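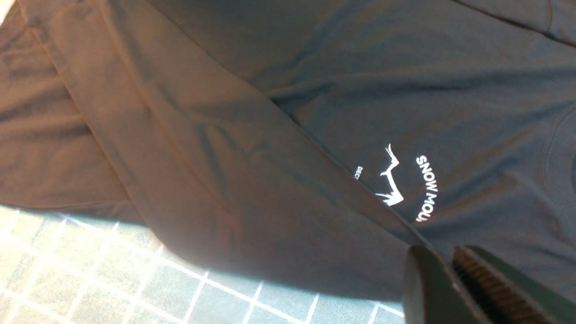 Lindstead Folded Garments is a set of records on how ordinary household clothing is folded, one record per garment per attempt. It covers T-shirts, long-sleeved tops, pillowcases and tea towels. Most of the difficulty in recording T-shirts lies in partial folds, where a panel has been brought over but the outline is not yet square. A navy shirt with one large layer folded over the rest is entered as state P (partial), even where the fold line is clear, and its chest print is entered as partly covered if any lettering runs under the layer, as "DEC" does at the crease. The print field holds only what can be read, so the arched line on the same shirt goes in as "SNOW MOU" and is not completed from guesswork.

Version 2
Released 14 Oct 2013
Maintainer: Roman Kurek

Contents

garments.csv
One row per garment. Fields: garment_id, type, main_colour, print, print_text, fabric, size_label.

folds.csv
One row per attempt. Fields: fold_id, garment_id, method, start_state, end_state, surface, notes.

methods.txt
Written instructions for each folding method, in the wording given to the people doing the folding.

changes.txt
Differences from version 1.

Size

There are 858 garments and 1,329 fold attempts. Not every garment was folded more than once. Tea towels were folded once each and have no method variants.

States

F: flat. Body and both sleeves open, no layer over another except at the hem or collar.
P: partial. At least one deliberate fold, outline not finished.
D: done. Final outline reached for the method named in the row.
C: crumpled. No deliberate fold can be made out.

Use P when in doubt between P and D. Use C when in doubt between P and C. A shirt with a sleeve tucked under a panel is P even if the tuck was accidental. Wrinkles do not affect the state. A soft ridge that runs parallel to a fold line should be mentioned in notes, as it may be a second fold or only slack in the cloth, and the two cannot always be told apart by eye.

Colour

main_colour is the colour of the dry garment in daylight, chosen from a list of 22 names. Do not take it from a picture alone. Navy and black are the worst pair, and navy under a warm lamp can pass for brown. Where one half of a shirt looks brown and the other blue, check the garment itself before filling in the field. Colour changes across a crease are usually the lighting and should not be entered as "two-tone".

Print text

Capitals are kept. Line breaks are written as a single slash. Letters hidden by a fold are left out and the field print is set to "part". If the garment has been read in full in another state, the full text goes in garments.csv and the partial text stays in the notes of the fold row. Graphics without lettering are described in up to four words. Where the subject of a graphic is uncertain, "graphic" is sufficient.

Methods

Method A (thirds): shirt face down, each side brought to the centre with the sleeve turned back, hem brought up to the collar in two steps.
Method B (half and half): shirt folded down the middle, sleeves matched, then folded across.
Method C (Śliwiński): the pinch method, done face up from one side in a single lift. It was taken from a leaflet and is named after its author. Left-handed folders worked from the opposite side and their rows are marked L in notes.

Pillowcases use B only.

Known problems

The size_label field is blank for most garments with worn or cut-out labels. Some long-sleeved tops in the Tesisent batch were entered as T-shirts in version 1; these have been corrected, but anyone holding older copies should replace garments.csv and folds.csv together. The surface field was added late and is empty for the early rows.

In the Prorkum batch, start_state is always F. The shirts were smoothed out by hand before folding, so these rows should not be used to judge how long folding takes from a laundry pile. No timings are recorded in any batch.

Knit and woven fabrics are separated, but weight is not. A heavy cotton shirt holds a crease that a thin one will lose, and comparisons between methods should be made within the same garment_id where possible.

Planned

Children's sizes and socks, in December if the sorting is finished. Method C for long sleeves needs new wording in methods.txt before any more rows are added.

Corrections

Send the fold_id, the field and the proposed value. Corrections to state need a short reason. Changes to print_text will be checked against the garment.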